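Section 4. Recording a folding task with the hand-held grippers

By now both grippers are charged, paired and clipped to their wrist straps, so we get to the fun part! In this section you teach the Postma folding routine by doing the folding yourself. The Fekier software turns your hand movements into gripper paths, and a good set of recordings is a lovely thing to watch back.

Changed on Jun 7, 2020: step 4.2.3 now asks for a pause before the first grasp.

4.1 Before you record

1. Pick a surface you can reach across without leaning. A bed works very well, and a busy bedspread is fine as long as the garment stands out from it.

2. Start with one garment in one plain color. Knit tops are great first subjects - they are soft enough to pinch easily and they hold a crease.

3. Lay the garment on the surface and leave the small wrinkles in. Perfectly smooth fabric in every recording makes for a robot that only knows perfectly smooth fabric.

4. Open Fekier, choose New Task, and type a short name. Use the same name for every recording of that task.

5. Hold the gripper over the garment with the jaws open and check the preview. You want both finger pads and the fabric between them in view.

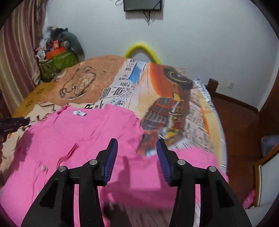 Ans Mulder writes that she kept bringing the gripper in too low on her first recordings, and the jaws hid the very edge she wanted to pinch. She now starts higher, finds the edge in the preview, and only then comes down. She'd like to see that as a step of its own.

Good tip, so please treat it as step 6: find the edge first, then lower.

NOTE: The preview is strongly curved toward the borders. Fekier corrects for this during upload. Leave the lens setting alone.

4.2 Recording with two grippers

1. Take one gripper in each hand. Squeeze both triggers fully, let go, and wait for the double beep.

2. Spread the garment face up with the collar pointing away from you. Sleeves can go where they like.

3. Press Record and hold still for 3 seconds with the jaws open. Fekier uses this pause to line up the two grippers, so don't skip it!

4. Bring one gripper to each side of the garment. Close the jaws gently on the fabric, lift, and fold toward the middle.

5. Move at the speed you would use if you were folding for a friend and chatting a bit. Rushed recordings come out jerky.

6. Finish with the jaws open and clear of the fabric, then press Stop.
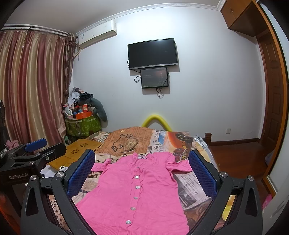

Fig. 4-2. Short-sleeved cardigan laid face up, collar toward the far end of the bed.

CAUTION: Keep your fingers out of the linkages when you squeeze the trigger. The joints close quickly and they do pinch.

CAUTION: Don't pull on buttons with the finger pads. Grip the fabric beside them.

If you fumble a grasp, keep going! Open the jaws, try again, and finish the fold. Recoveries are some of the most useful material you can give the robot, and Sevmont keeps them in the training set under their own label.

4.3 How many recordings

Aim for 20 recordings of each garment before you swap it for another. Shift the starting position a little every time - turn it, slide it to one side, bunch a sleeve. The Postma routine shipped in April was trained on 549 recordings, and the current one uses 1081. The newer one is much better with sleeves.
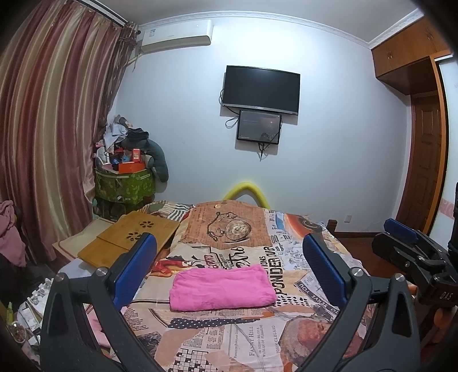
Once you are happy with one kind of item, move on to another and give it a task name of its own. Mixing two kinds under one name is the most common reason an upload gets sent back.

To check your work, open the task list and play a few recordings at double speed. Delete any where a gripper drops out of tracking (the path line turns gray). Keep everything else, wobbles included.

NOTE: Uploading needs the Dekix dock. Set both grippers in the dock with the pads facing up, and leave them there until the light stops blinking. Section 5 covers uploads and what to do if the dock finds only one gripper.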